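Gripper set-up and care – FAQ

Ploltutetti twin build, training room copy. Last updated 4 September 2023. If your question isn't here, use the comment box at the bottom, we do read them.

Do I set up in the sim first or go straight to the machine?

Sim first, always. The room model loads with the same controller as the real cell, same limits, same names for everything. Get your offsets right in there and copy the file over. Saves fingers – the robot's and yours.

What do I need before I start?

The Sastevero controller package, a mouse with a wheel, and the config file from your own unit. Not someone else's. Finger offsets are stored per gripper and they do not travel well.

How do I zero the fingers?

Open the hand all the way, then hit Zero. If anything is between the fingers when you do it the zero is wrong and every grasp after that is wrong too. Wait for the status line to go green before you move on.

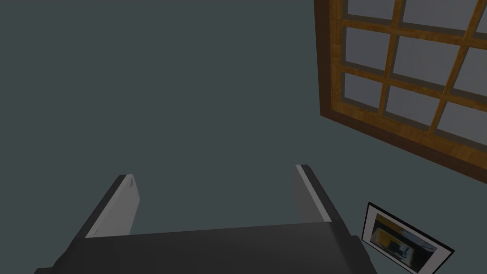
Finger zero is checked by eye from the wrist view, no shortcut for that one. Swing the hand to a bare bit of wall so you have a plain background. Both fingers open, nothing in the gap, just dark wall between them. Look at the inner faces, the lighter grey ones. From this angle one finger looks wide and the other nearly edge-on, so don't judge the opening by comparing how wide the plates look. Read the two position values instead. They should match to the last digit. If they dont, zero again.

My view is on a slant. Is the camera mount broken?

Nope. The wrist view turns with the wrist. Window frames, pictures, everything goes over sideways. Only worry if the view is tilted when the wrist reads zero – then the camera offset is out, see Settings, Mounts.

What grip force should I use?

Start at 3 on the dial. Go up one step at a time. Most people crank it to max on day one and then ask why things ping out of the hand.

The arm stops with error 307. What now?

307 is the joint limit warning. Back the arm off the way it came, clear the error, try a different elbow position. Don't just clear it and push on, it will come straight back.

How often do the real fingers need looking after?

Every 400 cycles: wipe the pads, check the fingertip screws, look for play in the joints. Dry cloth only. No solvent on the pads, it makes them go hard and then they slip. Replacement pads come from Prasteo in packs of 2, order before you run out. Change both at once, never one.

Can I run both arms while I'm calibrating?

You can, but park the one you're not working on. Upright and in close to the body is fine. Then bring the other hand in low over the desk, slowly, and stop above the surface. Don't touch down untill the height offset is saved.

Does it matter what's on the desk?

For zeroing, no. For the height check, yes. You want a clear patch of desktop under the hand. The default room puts things out for the grasping lessons, so move the hand, or switch the props off in the Scene tab.

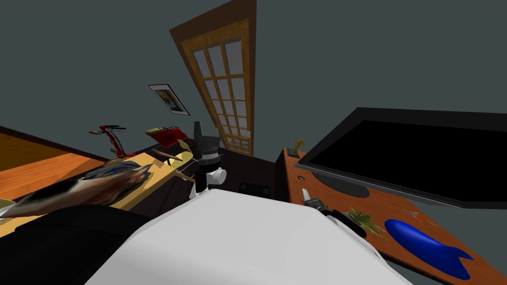 Dixit wrote in to say the height check kept failing until the parked arm was locked in software as well, as it was drifting a little each time the other one moved and taking the body reference with it. Locking it first fixed the problem straight away, and the saved offset has held since the April update.

Good tip. We've added it to the steps: park, lock, then height check. The lock is the padlock beside the arm name, easy to miss.

I saved my offsets and they've gone. Why?

You saved to the session, not the unit. Session offsets get wiped when you close the room. Use Save to Unit, then export a copy as well.

Can I use an older config file?

Only if it was made after the April update. Older ones load without complaint but the left and right fingers are swapped. Make a new one, it takes less time than fixing the old one.

Who do I contact if the hand won't open at all?

Power it down first. Don't force the fingers by hand. Then send us the log file and the serial number off the palm through the support form.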